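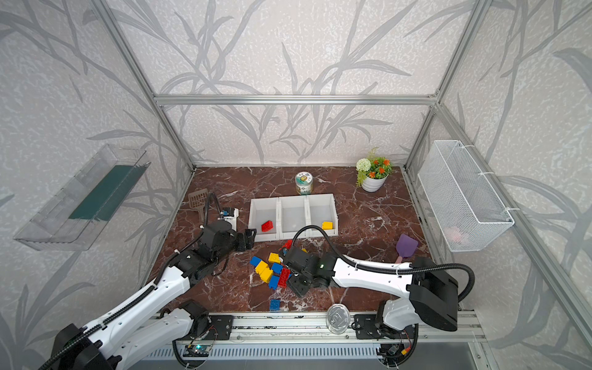 Sorting table, station 3, with the three-part tray and the bricks

Brostura Toy Library, Patrício building, ground floor
Inspection of the sorting table and the large toy bricks
Date: Wednesday, October 17, 2018
Checked by: Deolinda Bragança
Last full check: June

How to read the list: OK means no action. OBSERVE means it can stay in use but must be looked at again at the next check. ACTION means somebody must do something, and I have written who. When a point could not be checked I write NOT CHECKED and not OK, please do the same when it is your turn.

PART A. THE TABLE AND ITS SURROUNDINGS

A1. Table top clean and without sticky places
OK
Comment: The dark marble with the white veins is beautiful but it is difficult to inspect. Small white crumbs look the same as the veins. I pass the flat hand over the whole surface, slowly, and then a white cloth. The cloth stayed clean except near the back wall, where there was a little dust. I removed it.

A2. Table top without cracks, chips or sharp places
OK
Comment: One vein near the middle feels like a crack if you go over it with the nail. I compared it with my note from June and it has not changed. It is in the stone and it is not open.

A3. Metal posts and bars: firm, no movement
OK
Comment: I held each post in the hand and pushed lightly, then the long bar along the back wall. No movement and no noise. Please do not hang cloths or bags on this bar, also not for a short time.

A4. Metal posts and bars: ends and corners not sharp
OBSERVE
Comment: One cut end on the left side, on the outside, is a little rough. It does not cut the skin but it can pull a thread from a sleeve. It was already so in June. I asked Fiteck, who made the frame, for a small cover and they answered that it will come with the next delivery.

A5. Wall paper attached, no loose corners
OK
Comment: The grey paper with the long leaves is well attached on all walls. Two colleagues asked me if it could be changed for a plain one. From the side of safety I have no opinion about this. From my own side, I like the leaves.

A6. Light enough to see the colours correctly
OK
Comment: Checked in the morning and again in the late afternoon. Red and yellow are clear at all hours. Blue becomes quite dark on this table when the lamp is off, so the lamp must be on for sorting, also on sunny days.

A7. Floor of the room around the table free
ACTION
Comment: Two returned boxes were standing on the floor behind the door, where one must walk with a full box in the arms and cannot see the feet. I moved them to the low shelf. Action for the person who receives the returns: boxes go directly to the shelf, also when there are many people at the desk.

PART B. THE SORTING TRAY

B1. Tray stands flat and does not slide
OK
Comment: Pushed with one finger at each end. It moves only if you want to move it. Its place is at the back part of the table, with the long side towards the person, so that all three compartments can be reached the same way.

B2. Edges and inner walls of the compartments
OK
Comment: No broken plastic. I go along the upper edge with the finger and also down into the corners, because a crack begins there and you do not see it from above. The dividing walls are straight.

B3. Inside clean
OK
Comment: Some scratches at the bottom, normal for the use. Scratches are not a fault as long as they have no raised edge.

B4. Order of colours followed
OK
Comment: Red in the left compartment, blue in the middle, yellow in the right. At the moment of the check the sorting had only begun: a red brick was already lying left and a yellow one right, and the middle was still empty. The rest was on the table in front. No colour was in a wrong compartment.
I repeat the order because I was asked again if it is important. The boxes on the shelf have the same order from left to right. If the tray is different from the shelf, we put full compartments in the wrong box, and this has happened more than one time in spring.

B5. Tray not too full
OK
Comment: A compartment is full when the bricks come to the upper edge. Please do not make a mountain. Empty it in the box and continue.

PART C. THE BRICKS

C1. Whole bricks only, no broken corners
ACTION
Comment: The large set has 160 bricks by our list. I took every brick in the hand, one after the other. Three have a broken corner, two blue and one red. They are now in a paper bag with my name on the counter in the office. They do not go back in the set, also not "until the new ones come". Action for me: order three bricks and write the change in the list.

C2. No small pieces that can come off
OK
Comment: These bricks are the chunky kind and have no small parts. I check the point anyway, for sometimes a family puts a small brick from home in our box without noticing. I found none this time. In June there was a doll's shoe.

C3. Surface of the bricks, teeth marks, rough places
OBSERVE
Comment: Teeth marks on several yellow bricks. Where the mark is smooth I left the brick in. If the plastic stands up and can be felt with the lip or the finger, it must go out. I know it is not pleasant to test with the lip – use the inside of the wrist, it is almost as sensitive.

C4. Bricks fit together and come apart without force
OK
Comment: Tested with pairs of the same colour and of mixed colours. The red ones hold a little stronger than the others. If two bricks do not separate by hand, do not use a knife or a screwdriver. Put them in warm water for a few minutes and try again.

C5. Bricks put down as a low pile and not thrown 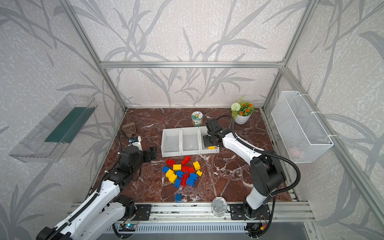

OK
Comment: The pile should be in the middle of the table, in front of the tray, and low enough that no brick rolls to the near edge when another is taken away. It is normal that bricks lie across each other. If they come higher than the wall of the tray, take a part away and make two rounds. Empty the box with one hand under the opening. When the whole box is turned over at once the bricks jump on the stone, and I believe our broken corners come from this. The marble does not forgive.

C6. Bricks of other sets removed before sorting
OK
Comment: The pile must have only red, yellow and blue. A green or a white brick belongs to the garden set and goes in the basket under the desk. It has the same shape, so people think it does not matter, but then the garden set comes back incomplete and the family is asked for a piece which was here all the time.

PART D. CLEANING

D1. Cleaning liquid present, label readable
OK
Comment: Gromier, one bottle open and one closed. The label on the open bottle is a little washed out but one can still read the warning part. Kept in the high cupboard, door closed.

D2. Mixture correct
ACTION
Comment: It is 10 ml of Gromier in 1000 ml of water. In the cupboard I found a spray bottle without any name and with a much stronger smell. I emptied it and rinsed it. Action for all: a spray bottle without name and date of mixing will be emptied, I will not ask who has made it.

D3. Bricks rinsed after washing
NOT CHECKED
Comment: There was no washing on the day of the check. I will come when the next returns are washed.

D4. Bricks dry before they go in the box
OK
Comment: Checked on the boxes of last week. I opened four and put the hand to the bottom. Dry, no smell. Please continue to leave them on the towel over the night with the hollow side down. With the hollow side up the water stays in.

D5. Marble wiped with clear water only
OK
Comment: No Gromier on the stone, and no vinegar. There is a dull place near the front left corner which is older than this list, and it will not become better from rubbing.

PART E. PAPERS

E1. Content list in each box
OBSERVE
Comment: Present in all boxes, but in two of them so folded and soft that the numbers are hard to read. I will print new ones when the three bricks are replaced, then the list is correct from the beginning.

E2. Check sheet signed by the last person
ACTION
Comment: Two signatures are missing from September. I do not think the work was not done, the boxes were in good order. But without the signature I cannot know it. Action for the two persons, I have spoken with both.

Points open from June
Cover for the rough bar end (A4): still open, waiting for Fiteck.
Hook for the cloth beside the sink: done.
Lamp with the loose switch: replaced, works.

Remarks to the form itself
Point C3 and point C1 should perhaps be one point, because I hold the brick only once in the hand and then write in two places. If you have the same feeling, write it on the back of your sheet.
For D3 I would like a line for the water temperature. I will add it by hand until the new form is printed.

Deolinda Bragança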